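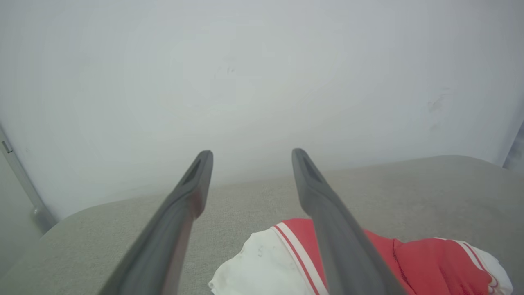
Mechthild Thaler wrote to ask how you learn the harmony part of a song when the melody keeps pulling you back, and oh, I know that feeling well!

Pick a slow chorus first - three lines at most. Play the recording and hum only the low note under the last word of each line. Do that until it feels dull. Then add the word before it, and the one before that, working backward to the start.

Next, set your metronome to 112 and sing your part alone, with one ear covered. When you can get through it 3 times without sliding up to the tune, put the record back on, quietly at first, and sing along.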